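Chapter 4
Washing, Rinsing and Soaking

After this chapter you should be able to:
explain why washing and rinsing are two separate jobs
choose a soaking time for dried beans, grains and salted foods
set up a small kitchen so that dirty and clean produce do not meet

In January, when the lettuces come in faster than anyone can pack them, the day at the Fliltau kitchen begins at the sink. The cooks do not light a burner before nine. Firouzeh Mirzaei, who trained there and later wrote its first handbook, told her students that a cook who is bored by water will be a poor cook, and she gave them a whole week of water before they were allowed a knife. I was one of these students. I remember that I found it a little unfair.

Most cookery books give washing one line. "Wash and drain the spinach," they say, and the reader is already at the stove. But spinach grown in sandy soil needs three changes of water, and spinach from a heavy clay garden may need five. Leeks hold soil between their layers, so they must be split before they are washed. Mushrooms are another matter, and we will come back to them in Section 4.3.

Let us fix some words first. To wash is to loosen what is stuck. To rinse is to carry away what is already loose. To soak is to leave food in water so that the water goes in, or the salt comes out, or both. A bean is soaked, a grape is rinsed, a leek is washed and then rinsed. In the older notes from Fliltau these three words are mixed freely – this caused some confusion, and also one very salty pot of cod.

4.1 The vessel

Many beginners wash leaves in a colander under the running tap. The water hits the top leaves and the grit travels down to the lower ones, where it stays. A full basin works better. The leaves float, the grit sinks, and the cook lifts the leaves out with both hands before the water is poured away. If you pour everything through a colander instead, the grit goes back over the leaves you have just cleaned.

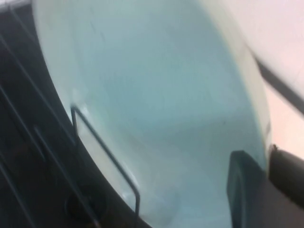
The size of the vessel matters more than the material, although each cook has a favourite. Enamel is pleasant but it chips, and steel is noisy and strong. Plastic is light to carry, and a large bowl in a pale colour, like the light blue one shown, lets you see sand at the bottom more easily than a dark one would. Small scuff marks on the inner wall come with use, but a deep scratch can hold dirt and is a good reason to replace the bowl. Fill to two thirds only, for the leaves need room to move.

4.2 How much water

Meinir Rowlands kept a record of one season at Fliltau, and her figures are used in the exercises at the end of this chapter. On her busiest day the kitchen used 924 litres for washing alone. After she began to save the last rinse of each batch for the first wash of the next, the same work took 40 litres less for every 100 kilograms of greens. The saved water was never used for a final rinse, and it was never kept overnight.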